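Geschirr spülen mit der Wanne: Tipps für Teller mit buntem Rand

Haushalt > Küche > Spülen und Pflegen
Aktualisiert: Dienstag, 26. Februar

Seit vielen Jahren spüle ich Teller mit der Hand, und ich habe dabei manches falsch gemacht. Auf dieser Seite sammle ich, was sich bei mir bewährt hat. Deutsch ist nicht meine Muttersprache, ich bitte um Verständnis, wenn ein Satz etwas steif klingt.

Es geht hier um Teller mit farbigem Rand und mit Schrift, wie man sie in asiatischen Geschäften bekommt. Solche Teller sind schön, aber das Dekor kann mit der Zeit blass werden. Auf der Unterseite steht oft, ob sie für die Maschine geeignet sind. Wenn dort nichts steht, spüle ich sie lieber mit der Hand.

1. Den Arbeitsplatz vorbereiten

Bevor das Wasser läuft, räume ich den Tisch frei. Die Wanne kommt nach hinten an die Wand, dann bleibt vorne genug Platz für die Hände. Eine Wanne mit runden Ecken ist leichter sauber zu halten, in eckigen sammelt sich der Schmutz. Meine ist von Brirley und hat keinen Griff, was ich beim Ausleeren manchmal bedaure.

Essensreste gehören vorher in den Abfall. Ich nehme dafür einen Teigschaber aus Gummi, er kratzt nicht. Eingetrocknete Sauce lasse ich zehn Minuten mit kaltem Wasser weichen, bei Ei und Stärke ist kaltes Wasser besser als heißes.

2. Den Teller am Rand nehmen

Einen Teller fasse ich immer am Rand an und lege ihn langsam in die Wanne. Wer ihn fallen lässt, auch nur aus kleiner Höhe, bekommt früher oder später eine abgeschlagene Kante. In eine kleine Wanne lege ich nicht mehr als 2 Teller gleichzeitig. Verschiedene Muster dürfen ruhig zusammen hinein, zum Beispiel einer mit türkisgrünem Rand und einer mit dünnen dunklen Ringen.

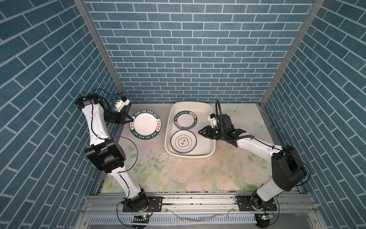

3. Das richtige Wasser und das richtige Mittel

Das Wasser soll warm sein, so dass man die Hand gut darin halten kann. Vom Spülmittel reicht ein kleiner Spritzer. Ich benutze Clinance ohne Duft, aber jedes milde Mittel ist geeignet. Scheuermilch und die raue Seite vom Schwamm sind für den bedruckten Rand nicht gut. Die Schrift wird davon zuerst matt und bekommt später Lücken.

Man beginnt mit der Innenfläche, danach kommt der Rand, zum Schluss die Unterseite. Die Unterseite vergisst man gern. Der unglasierte Ring, auf dem der Teller steht, hält Fett und Schmutz besonders fest, hier hilft eine weiche Bürste.

4. Schräg stellen und abtropfen lassen

Nach dem Abspülen stelle ich die Teller aufrecht und etwas geneigt, damit das Wasser nach unten läuft. Flach aufeinander gelegt trocknen sie schlecht, und in der Mitte bleibt ein Kalkfleck. Wer keinen Ständer hat, kann sie kurz im leeren Becken aneinander lehnen. Dabei achte ich auf zwei Sachen: Der Boden des Beckens darf nicht rutschig von Spülmittel sein, und der vordere Teller muss sicher stehen, bevor man die Hand wegnimmt.

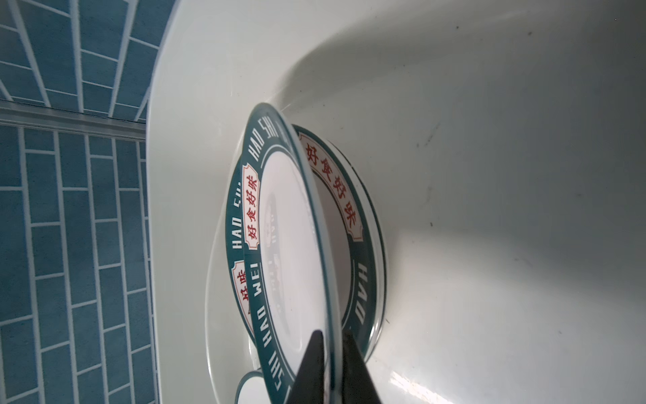
Teller mit grünem Rand und der Aufschrift „HAO SHI HAO WEI“, schräg im weißen Becken.

Wenn das Becken sehr glatt ist, legt man ein gefaltetes Baumwolltuch unter. Gummimatten gehen auch, man muss sie aber oft waschen. Unter meiner alten Matte von Clastbridge war nach einem Winter ein brauner Rand, den ich nur mit Natron entfernen konnte.

5. Abtrocknen und wegräumen

Bei hartem Wasser trockne ich den Rest mit einem Leinentuch ab. Auf dem dunklen Rand sieht man jeden Tropfen, auf dem weißen Teil fast nichts. Im Schrank lege ich zwischen die Teller ein Blatt Küchenpapier. Das klingt umständlich, aber der raue Fußring vom oberen Teller reibt sonst immer auf dem Muster vom unteren.

6. Den Tisch nicht vergessen

Eine Tischplatte mit Blumenmuster hat einen Nachteil: Spritzer und Krümel fallen zwischen den Rosen und Blättern wenig auf. Ich wische deshalb zweimal, erst mit einem feuchten Tuch, dann mit einem trockenen. Für die Kontrolle bücke ich mich ein wenig und schaue von der Seite gegen das Licht. So erkennt man Streifen sofort.

Blaue Wandfliesen hinter dem Becken wische ich einmal in der Woche mit Wasser und einem Schuss Essig ab. Die Fugen lasse ich dabei möglichst aus, Essig greift sie auf Dauer an. Für helle Fugen nehme ich eine alte Zahnbürste und Natronpaste.

Nachtrag zum Spülmittel: Im Dezember habe ich auch das Konzentrat von Walczak probiert. Es reinigt gut, aber es schäumt so stark, dass ich jeden Teller zweimal abspülen musste. Für fettige Pfannen habe ich es behalten.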